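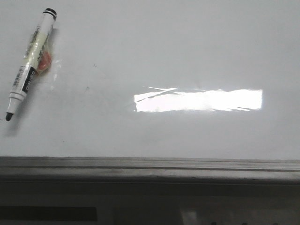
Notes from the Studio | Whiteboards, pens and general tidiness

So, the whiteboard. Those of you who come to the Friday drop-in will know I have been going on about it since September, and I'm afraid I am going to go on about it a bit more, as I've finally spent a proper afternoon on the thing and I want to tell somebody.

If you're newer to Pondance, we keep a board lying flat as a worktop, and we do nearly all our planning on it. Class layouts, who's borrowing what, sketches for the window, the odd game of noughts and crosses. I love working flat. You can lean on it, three people can get round it and scribble at once, and the pens don't go pale on you the way they do when you hold them uphill. The trouble is that a flat board also gets everybody's elbows, sleeves and mugs, and you end up wiping away something important with your cardigan and putting a nice even layer of grey over everything else.

By the end of the summer ours had gone properly cloudy. I'd wipe it and it would look lovely for a moment, then I'd move my head and there was all the old writing again like a ghost. I could still read bits of the Bodura order, and that was months ago!

I started with the dry felt rubber, which did very little apart from push the dust about. Tsz-kin Yu then told me (kindly, but with a bit of a look) that the rubber itself was the problem and when had I last washed it. Never, is the answer. I didn't know you could. Ours has a felt bottom that peels off in layers, so I peeled one off, and the one underneath was a completely different colour. If yours doesn't peel, warm water and a drop of washing-up liquid, squeeze it out well and leave it on a radiator overnight.

After that I went over the whole board with a damp cloth, then a dry one, then a squirt of ordinary whiteboard cleaner on the stubborn bits. I left it 30 seconds before wiping, and I do think that made the difference — I'd always been squirting and wiping straight off. For the really old marks there's the trick of scribbling over them with a fresh pen and rubbing the lot out while it's still wet. I was sure that was a myth. It worked on most of ours, and you get to scribble, so I'd recommend it on those grounds alone. Use small circles and a soft cloth. No scourers please, and no bathroom cream either, as once the shine is scratched the ink gets down in the scratches and you'll never shift it.

I should say that it still isn't perfect, and I have made my peace with that.
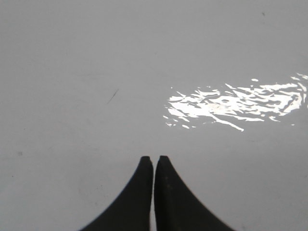

Plain pale grey, with a few soft smudges still towards the corner.

I had a good long think about whether to carry on. There's a point with cleaning where you're only doing it to win. A board with a bit of wear on it writes perfectly well, and I find people are happier drawing on something that looks used. Put a brand new one in front of a group and they all hang back and wait for somebody else to go first. We had exactly that at Echeverría when I helped out with their planning day, lovely shiny boards all down the room and not a soul would pick up a pen until after the biscuits.

The other half of the afternoon went on pens. I tipped out the whole tin and tested every single one on scrap paper, and into the bin went anything that squeaked, anything with a squashed tip and anything that only wrote if you pressed. I am a terrible one for putting a dead pen back in the tin out of politeness, so this felt very brave. A plain black one with a rounded tip is what I reach for most, and it's the colour that comes off our board the most cleanly. Red is the worst for us, with green not far behind, and I'd keep both for things you plan to rub out the same day. Your board may feel differently about it.

A few things about looking after them, as I get asked. Put the cap back on until it clicks. Store them lying down and not standing in a mug, or the ink all goes to one end and you'll think a perfectly good pen has died. And if one does seem faint, lay it flat for a day with the cap on before you give up on it. I brought 4 back to life that way and was unbearable about it all weekend.

The last job was the light. I hadn't thought of the light as part of the tidying at all, but once the surface came up glossy again I noticed how much the board was throwing back at me. If you sit in the wrong spot you can't read a word through the shine, and you also can't see whether you've missed a bit!

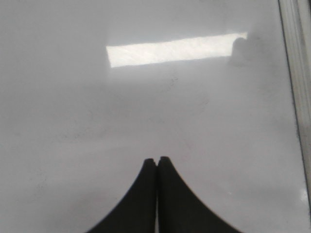
The shine on the board, and the haze and little specks that are still there.

I've found the glare quite useful for cleaning, as it goes. Get down low, look across the surface towards the bright patch and all the smears and scuffs show up, then do those and move round to the next side. For writing I've shuffled my stool along so the reflection falls on a bit I'm not using. Do run your cloth along the edges as well while you're down there, where the fluff likes to gather.

I've put the cleaner, two cloths and the newly respectable rubber in the Nellby box on the shelf, so please help yourselves and please put them back. My hope is a quick wipe at the end of each session and a proper go once a month. If you have a better method, or you know what on earth gets rid of old green, come and find me at the next drop-in or drop me a line. I've got my eye on the pinboard next and I can't promise I'll be any less boring about that.

Posted 25/11/2022 in Notes from the Studio

Search this site Enter keywords Go

Contact us | © Pondance 2022 | Back to top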